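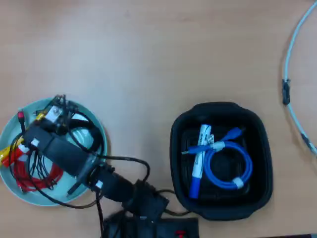 MINUTES OF THE BROSTHOLM ROAD ALLOTMENT ASSOCIATION

Held in the back room of the Virkham Arms, 23/08/2018

Present: Masaru Sekiguchi (chair), Parvathi Poojary (minutes), Dinesh Nambiar, Shoaib Zaidi, eleven plot holders and a spaniel.
Apologies: Thirumalai Pisharody, who is in Kastville and sent a letter.

1. Minutes of the last meeting
Agreed, after the word "shouted" in item 6 was changed to "said". Mr Zaidi wished it noted that he had shouted.

2. Water
The trough by the lower gate still leaks. Mr Nambiar has had a quote of £200 to replace it and thinks this is a lot for a box. The chair asked whether it could be patched. Mr Nambiar said it had been patched in April, by him, and that this was the leak under discussion.
Agreed to get a second quote. Plot holders are to stop propping the tap open with a brick.

3. Hosepipes
A long item. The rule says hoses may be used for 20 minutes at a time. It doesn't say how long a person must wait before starting another 20 minutes, and one member has been waiting for as long as it takes to drink a cup of tea. The member asked not to be named and then spoke on the subject at length.
Mrs Poojary proposed that anyone with a queue behind them should hand the hose over. Carried. Mr Zaidi asked what counts as a queue. The chair said one person looking cross.

4. Letter from Mr Pisharody
Read out in full, as he had asked. It covered the state of the main path, the height of the hedge by plot 3, the chair's handling of the hedge by plot 3, and the weather in Kastville (mixed). The chair thanked Mr Pisharody in his absence and said the hedge would be cut when the birds had finished with it.

5. Autumn show
To be held in the hall as usual. Classes as last year, with these changes:
- Longest runner bean: beans to be measured flat. No stretching.
- Chutney: jars must have a label saying what is in them. The judge was firm about this.
- Marrow: Mr Nambiar again asked for the class to be judged on flavour. There was no seconder.
Mr Zaidi will print 200 leaflets. He was asked to check the spelling of "vegetable" this time.

6. Compost
The council delivery has come and has been tipped across the entrance to plot 14. The holder of plot 14 described her feelings. Members with barrows are asked to take from that end first.

7. Any other business
A pair of green wellingtons, left foot and left foot, has been in the shed for over a year. If not claimed they will be planted up with geraniums.
Mrs Poojary asked whether someone else might like to take the minutes. There was a pause, and the chair moved on to the date of the next meeting, which he did not have with him.

The meeting closed when the quiz people wanted the room.

14 shares | 4 comments

shoaib_z
For the record the leaflets said "vegtable" on ONE side only.

Plot 14
Still can't get in my gate. Came over the fence on Thursday's advice from Dinesh and have lost a button.

D Nambiar
I said go round by the hedge, which you also can't do, see item 4.

T. Pisharody
The weather here has improved. The hedge, I gather, has not.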